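Assemble It Upside Down, and on a Cloth

Opinion, Jun 19, 2022

Small plastic tables are sold by weight and shipped flat. The buyer gets a molded top, four legs, and a sheet of paper with one drawing on it. The assumption behind the drawing is that joining four legs to a top takes no skill, and that the place where the work is done does not matter. I think both assumptions are wrong, and that the second one does more damage than the first.

Take the surface. A white molded top shows every scratch, and the side that will face up for the rest of its life is the side that faces down during assembly. Bare tile is the worst thing to put it on. Grit in a grout line will mark polypropylene under very little load, and the load here is not little: each leg is pushed into its socket with the weight of the upper body behind it. Carpet is kinder, but it gives, and a top that rocks while a leg goes in is a top whose sockets are being loaded sideways. A cloth over a firm base is the correct answer. It can be an old curtain or a piece of lining fabric. It does not have to lie smooth. Wrinkles cost nothing as long as there is no hard object under them.

Dark cloth is better than light cloth, and I would defend this point at some length if asked. The parts are white. A white cap on a white sheet is a cap that gets folded up and put away with the sheet. The furniture workshop in Plollport where I learned this kept a single black cloth for pale goods and a single cream one for dark goods, and had very little else in the way of method.

The order of work is the next thing the drawing leaves out. Most people fit the legs clockwise, one corner after the next. I prefer diagonals. Put in one leg, then the leg opposite, then the remaining two. With two adjacent legs fitted, the weight is all along one side and the top wants to tip toward it each time a new corner is pressed. With two opposite legs fitted it stays where it was put. The legs still waiting should lie on the cloth, within reach and parallel, and should not be stood in a corner of the room where they will fall over.

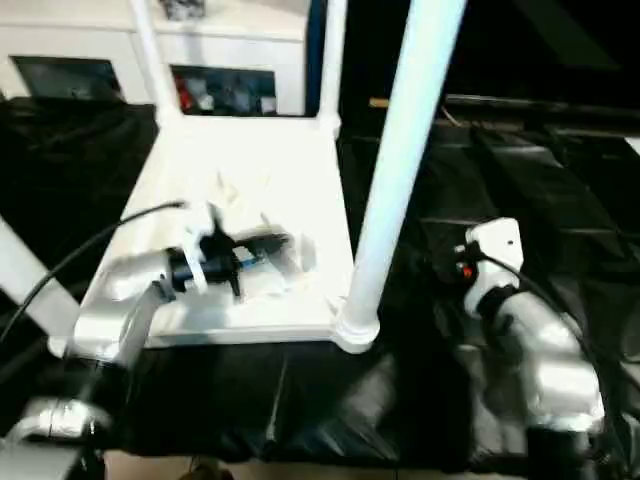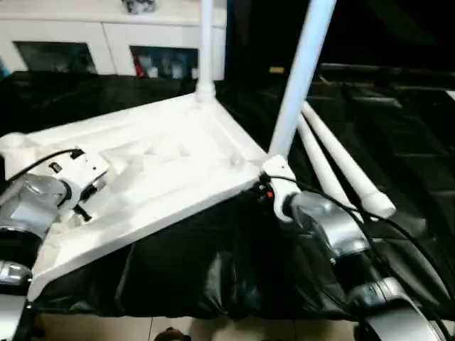
Does it matter whether the legs are pushed straight in or twisted?

Follow the fitting. A tapered socket takes a straight push, finished with a quarter turn if there is a locking lug, and a threaded one takes turns only. Forcing a threaded leg straight down strips the first ridge, and after that the leg will hold the table up but will not survive being dragged.

The ribs on the underside deserve more respect than they get. They are there so that a thin sheet of plastic can behave like a thick one, and they do this well in bending and badly in impact. A mallet blow that lands on a rib instead of on the end of a leg can start a crack that will not be visible from above until the table has stood in the sun for a season. I bought a Zotancombe side table two years ago, rated at 100 pounds evenly distributed, and broke a rib on the first evening with a mallet I had no reason to be holding. It now carries a plant.

My other objection is to packaging. Thin plastic wrapping should come off completely, and it should come off before work starts. People tear open one end, take out what they need, and leave the remainder inside the bag. This feels orderly. In practice the bag gets under the top, where it slides on the cloth, and the top slides with it. Jakau, whose tables are otherwise unremarkable, ships its legs with paper bands only, and the saving in temper is worth more to me than the 200 grams the company says it has taken out of each carton.

The usual reply to all this is that the table is cheap. A Hsieh folding model with steel legs costs several times more and needs no assembly at all, so why take trouble over the other kind? I find the reply weak. A cheap table has less material in it, and therefore less margin for bad handling. The expensive one can be thrown together on a driveway and forgiven. The cheap one has to be put together properly once, which takes a few minutes, or it will wobble until it is thrown out.

I would ask manufacturers for two changes. Print the words “face down on a soft cloth” next to the drawing, and number the sockets one to four in diagonal order. The mold has to be cut anyway. Until then, buyers can write the numbers on the underside in pencil, which wipes off with a damp rag if it bothers them.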